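Week 7: Packaging, or why the box costs more than the biscuit
Introduction to Consumer Behaviour, evening stream

Bring last week's handout. We got as far as colour before the fire drill, so we start at shelf position and double back.

Shelf position. Eye level is where the money is, and manufacturers pay for it. In the Zakodent case (reader, tab 4) the toothpaste moved down two shelves in November and lost 30 per cent of its sales without changing a single ingredient. The company blamed the flavour. Read its memo for the tone alone.

Size. Plalport shrank its cereal by 20 grams and kept the carton exactly as tall. Shoppers judge volume by height and seldom look at depth, so the carton went on a diet from the side. Note the phrase "new easy-grip shape" and try to keep a straight face.
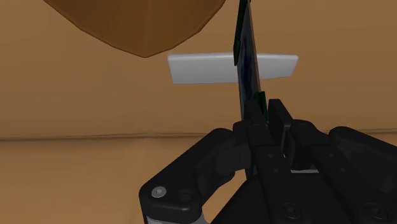

Unit pricing was supposed to put an end to this sort of thing. It helps those who read the small print on the shelf label, a group that overlaps neatly with people who take this course. In the Brurkix survey of over 2,000 households, most respondents said they compared unit prices every time. Their receipts told another story — see the second table, and mind the axis.

Colour, continued. Green says healthy, black says expensive, and brown cardboard says somebody in marketing has been to a farmers' market. Zamani sold the same tea in all three and charged accordingly.

For next class: choose one item from your pantry and write a page on what its packaging promises. Keep the item at home. We had an incident with yoghurt.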